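From: Oi-ling Hsueh
To: laundry-and-linens list
Subject: Re: Folding on a bed instead of a table

Earlier message, from Huang:

> I have no room for a folding table since we moved. Everything now
> gets folded on the bed. Shirts come out fine. Thin plain cloth does
> not: it slides on the bedspread, the corners drift, and the finished
> stack leans. Does anyone on the list fold on a mattress regularly,
> and what order do you do it in? I fold on a Nendetti quilt, if that
> matters.

It matters a little. A quilt with raised stitching grips thin cloth in some spots and releases it in others, so the piece skews when you pull. A flat woven spread is better. If you can't change the spread, pull it tight at the foot end before you start.

My order, for a load of 19 pieces or so:

1. Sort by fabric weight. Heavy pieces first, while your arms are fresh.
2. Stack finished pieces along the far edge of the bed, fold side toward you.
3. Leave thin plain pieces for last. By then the stack is out of the way and you have the middle of the bed to work on.

For the thin pieces, do not smooth with the flat of the hand from the center out. On a mattress the surface gives under your palm and you push a ridge ahead of it. Hold two points and draw them apart until the slack between them comes out, then lower the piece. Creases that run diagonally mean the two points are not level with each other. Let go of one, move it, and pull again.

The beige cloth on the teal spread:

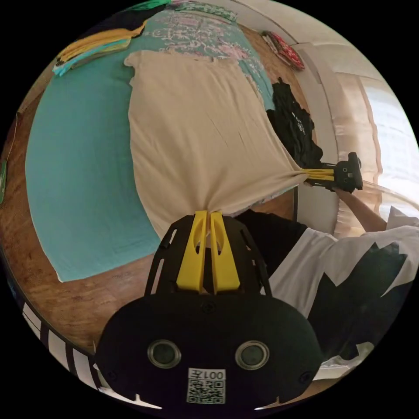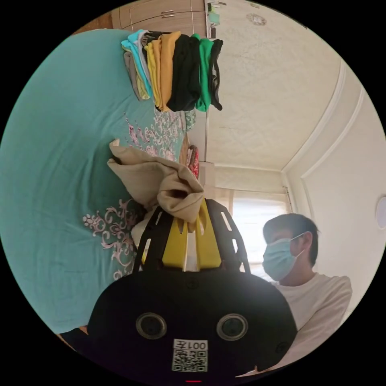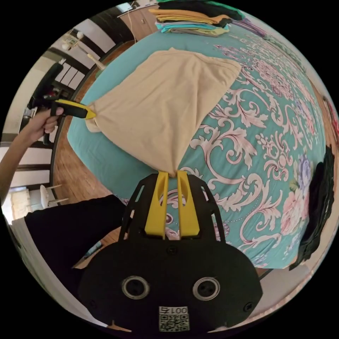
If a corner bunches, lift the whole piece clear of the bed and start over. Working a bunched corner flat in place takes longer and usually shifts the opposite edge. I timed this over a month of laundry in July: 13 minutes per load with restarts, 19 without.

On the leaning stack: the lean comes from putting the thick side of every fold at the same end. Turn every other piece end for end. With mixed widths, fold to the width of the narrowest shelf you own and ignore the original shape of the garment. Mine is a Zodis unit, 546 mm on the inside, which takes 2 stacks with a small gap.

You also asked off list about folding boards. I had the Onero one. It is sized for shirts and does nothing useful for a piece with no sleeves or collar. I gave it away.

One question back to you. Are you folding straight from the dryer or after the load has sat? Thin cotton that has cooled in a heap needs a shake before step 3, and that would account for some of the drifting.

Oi-ling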